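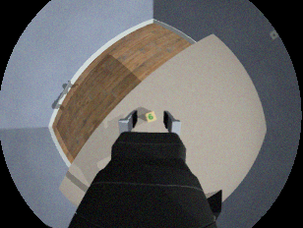

**Graltdale pool: man keeps grabbing people in the water, who do I report it to?**

Twice in June a man at the Graltdale pool grabbed my sister from behind and pushed her under. His friends stood there filming. She told the front desk and they said to fill in a form. Is a form all we can do?

**Evaristo Valentini**

No. Grabbing someone without consent can be a crime, so call the police non-emergency line – or 911 if he is doing it right then. Write down the dates, the times and what the desk said. Fill in the form too and keep a copy.

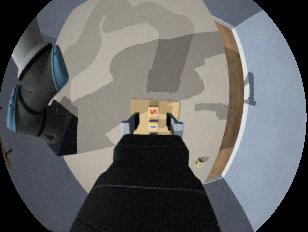 Ask the pool in writing to save its camera footage, and do it soon. If the friends posted their clips, save the links before you report the posts.

**drisberg_swimmer**

Same thing at Grevcombe, took 4 emails before they banned the guy. Go over the desk's head.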